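Trilmont Dealer Desk: Set-Up Guide
Section 4. Setting up the new-car registration report
Revised April 5, 2021

Read this section before you connect anything. The report is useful, but it will print whatever it is fed, and a registration total is not the same thing as a count of cars sold to real drivers.

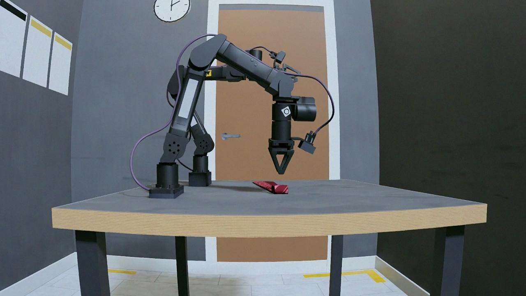
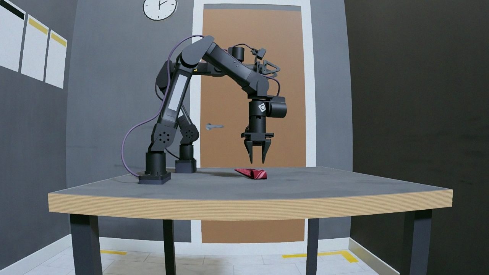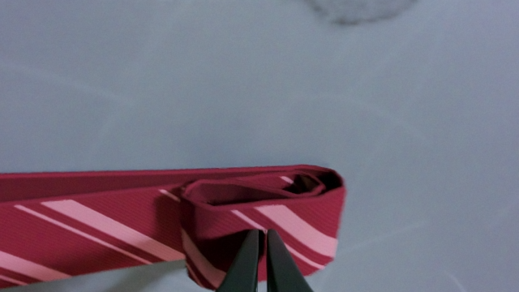

Does a registration in the report mean that a customer bought the car?

Only that the car was registered. A dealer can register a car to itself to hit a monthly target, park it on the lot, and sell it later as nearly new. Trilmont counts that car on the day it was registered and has no idea who is driving it. If you want sales to outside buyers, you need the owner type filter in step 5, and even then you are trusting whoever typed in the owner type.

4.1 Before you start

You need a manager login, the dealer code for each site, and the last closed month from your own sales ledger. Don't use an open month. Late paperwork will keep moving the total and you will waste an afternoon chasing a gap that closes by itself.

4.2 Connecting the feed

1. Sign in and open Settings, then Data Feeds.
2. Choose Add Feed and pick Villano from the list. Villano is the regional registration feed. Mamo is the used-car price feed and does nothing for this report, although the menu will let you pick it.
3. Type the dealer code for the first site. Leave out spaces and dashes.
4. Press Test. A green mark means the feed answered. It does not mean the code is yours, so check the site name that comes back.
5. Under Owner Type, clear the boxes for Dealer and Demonstrator. Both are checked when the feed is first added, and that makes the total look better than it is.
6. Press Save, then repeat steps 2 to 5 for each remaining site.

Note: The first download brings in up to 2304 records. If you have more than that in the period, the rest arrive overnight. A report run before then will be short, with no warning on the page.

4.3 Checking the first report

1. Open Reports, then New Registrations.
2. Set the period to your last closed month.
3. Run the report and write down the total.
4. Set your ledger total for the same month next to it.
5. Look at the difference in cars before you look at the percentage.

The sample file that comes with the program shows why. It has 1915 registrations for the Boseck site against 400 fewer in the ledger. The summary page calls this "strong growth." Open the detail page and 80 of the extra cars are demonstrators, while the others were registered by the dealer in the last days of the period. Growth of that kind tends to come back as discounts in the next one.

Caution: Do not turn on Auto Forecast until you have a full year of closed months. With less than that, it draws a straight line through whatever it has and labels the result "expected." We would leave it off even with a full year if your sites have opened, closed, or changed brands.

Caution: Deleting a feed also deletes its saved owner type settings. When you add it again, the Dealer and Demonstrator boxes will be checked.

4.4 If the totals don't match

Small gaps are normal. The ledger goes by contract date and the feed goes by registration date, so a car signed for late in one month may show up in the next. Run both for a full quarter before you call support.

If the feed total is lower than the ledger in every month, look for a missing dealer code. If it is higher in every month, go back to step 5 of 4.2.

Section 5 covers fleet and lease accounts.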